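November. 8 a.m., coffee, kitchen still a mess

Meant to write last night and fell asleep with the pen. So, catching up fast before Nelli gets up.

We're doing the kitchen. Properly, I mean, cupboards and all. Started with one drawer that stuck, the one left of the stove, and then I thought while I'm in there I'll wipe it out, and then the one under it, and now everything we own is on the counter. Typical. Went to bed with it like that. Couldn't find a teaspoon this morning, stirred with a knife.

The drawer is the bamboo kind, from when we redid things after the leak. The slide had crud in it. Crumbs, a twist tie, something sticky that I think was honey once. Got it out with a skewer. Kauko on the phone said WD-40, Hanne on the phone said absolutely do not put WD-40 near food, dry silicone spray or nothing. Went with nothing for now. Wiped the rail, ran it with my hand a few times. Better. Not great.

Also the dividers. The wooden tray had turned into a paper store. Brown paper, cardboard, I save it all for wrapping and for starting the fire at the cabin, and then I never take it to the cabin. Jouko asked what the plan was for it. No plan.

And the toys. Nelli's play food migrates. I'll put it in her room, and by supper it's back in the kitchen, she says the watermelon lives near the real food. Let her have the teal mat with the leaf on it so at least it all stays in one spot. The banana with the peel is the favorite. She peels it and offers it to everyone, you have to eat it and say thank you.
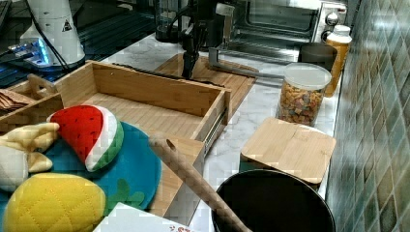 How do you decide what stays out on the counter and what goes in a cupboard? Whatever gets used every single day stays out, anything used once a week or less goes behind a door, and the stuff in between goes on the low shelf where you can reach it without moving something else.

Wrote that down from Hanne, who is better at this than me. Her kitchen in Erdale is half the size and you can roll out dough in it any time of day. Mine you have to book ahead.

So by that rule:

- Toaster oven stays. Used every morning and most nights.
- Blender goes. I keep saying smoothies. We have not had smoothies since summer.
- Cereal stays out till Nelli can reach the shelf, otherwise I'm up at dawn getting it down.
- Cutting board stays, flat, always. When it's put away I cut on plates and wreck the knives.
- Paper pile. Cabin. This weekend, I swear.
- Toys, see above. Losing battle.

Jouko wants the toaster oven gone. Says we have an oven. I said you heat up that whole oven for one slice of cheese on bread then. He had no answer so he went out to look at the gutters.

## Later, lunch

Ate standing up. Soup from the freezer, fine, a bit thin.

Went to the hardware place for shelf liner and came out with liner and also a new slide for the drawer and also a light bulb and I forgot the screws. Total $79!! For what. The slide was most of it. The boy at the register said Drellton makes a cheaper one but they're out till after the holidays, and I wasn't going to live with a stuck drawer till after the holidays. Kept the reciept this time, it's in the blue bowl.

Liner is the ribbed kind, clear. Cut it too short on the first shelf. Measured in inches, cut in hope. Second shelf perfect. Nobody will ever see the first shelf, I'll put the big pots on it.

Urho came by with the mail that keeps going to his house, stayed for coffee, gave advice. He thinks everything should hang. Pots on hooks, spoons on hooks, he'd hang the bread if it had a loop. I like Urho but his kitchen looks like a bicycle shop. He did help me lift the heavy box down from above the fridge, which I've been avoiding since we moved in. In it:

- fondue set, no forks
- a Layug cake tin I thought I'd lent to Hanne and was mildly angry with her about for a year. Owe her an apology. Or a cake.
- candles, bent
- my mother's recipe cards with the rubber band gone to crumbs

Sat down with the cards, which was a mistake timewise. Her handwriting. The oat cookie one has a grease spot right over the amount of butter so every time I've made them I've guessed. Held it up to the window. Still can't read it. Jouko says three quarters of a cup, he says it like he was there.

Put a new rubber band on and put them in the drawer by the phone. Should copy them out. Should do a lot of things.

## Mid afternoon

Toaster question again. The small one and the oven one both. Do we need both. I say the slot toaster is faster, Jouko says now I'm defending two machines that do the same job, and he's got a point there but I wasn't going to tell him. Looked up the wattage out of spite. The little travel kettle goes up to 800 and that's the puny one, so the two of them plus the kettle on the same circuit, well, that's why it trips. That explains last winter. New house rule, one thing at a time, and the slot toaster gets unplugged when it's not on. Left the plug lying on the counter where everyone can see it, so they have to think before they make toast.

Towel over the toaster oven for now, the cream one, only while it's cold and only till I've found where towels go. REMEMBER to take it off before turning on. Put a note on the fridge. Nelli drew a flame on the note. Good note now.

Washed all the tiles behind. I love those tiles, the green ones, they never look clean and never look dirty either. Old toothbrush, baking soda, warm water. Did the stretch behind the toaster oven twice. My knees.

Scrubbed the board too. Salt and half a lemon, rinse, stand it up to dry, then oil. The groove around the edge holds on to everything, beets especially. Oil is low, a thumb's width in the bottle. Add to list.

Wooden spoon is in the black pot, put it there so I'd stop hunting for it. Pot was supposed to go on the first shelf over the bad liner. But then where's the spoon. So the pot's out. You see how this goes.

The trivet got a home on the teal glass tray. Looks nice there, like I planned it. And the white lidded pot with the red knob stays at the back, I just like it. Rule or no rule. Hanne can't see it from Erdale.

Oat bites ended up in the corner by the wall. Cinnamon ones. Nelli would eat them three times a day if I'd let her, and today I more or less did.

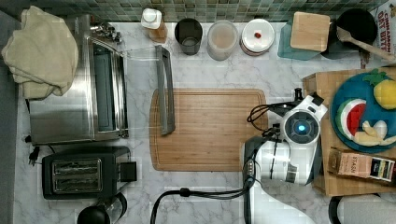 ## Evening

Stopped at supper. Not done but stopped.

New slide is half in. Screws. Went through the whole jar of odd screws and got enough that match if you don't look too close. Kauko's coming over to do the other side, he has the right driver and he likes being asked. He'll bring his level and tell me the whole cabinet leans. I know it leans.

Supper was eggs. Everyone fine with eggs. Nelli served plush watermelon for dessert, on a real plate, which then had to be washed, fair enough.

Weighed the stuff for the church sale on the bathroom scale and that was silly, it wouldn't register the small box. Fondue set in. Blender NOT in, Jouko fished it out, says he'll start making smoothies. We'll see. It's on the low shelf on probation.

Did the budget book too while I was sitting. 254 left in the house envelope for the month after the hardware place. OK if nothing breaks. The Griment faucet has started making that noise again so I'm not writing that down as a sure thing.

List for tomorow:

- board oil
- silicone spray (Hanne) NOT the other one (Kauko), don't let them talk to each other
- call Hanne about the cake tin
- return Urho's thermos
- paper to the car, at least to the car
- second coat of wiping on the top shelf, there's still a ring from the syrup
- screws. the right ones

Jouko just came through and put his keys on the counter, on my one clear spot by the sink. I looked at him — he moved them. To the other clear spot.

Back hurts. Hands smell like lemon and salt, kind of nice. Nelli's asleep with the banana. Want to do the spice shelf next but not before the drawer runs right, otherwise I'll have two half jobs and Jouko will make the face.

Forgot to thaw the chicken. Going down to do that now and then bed.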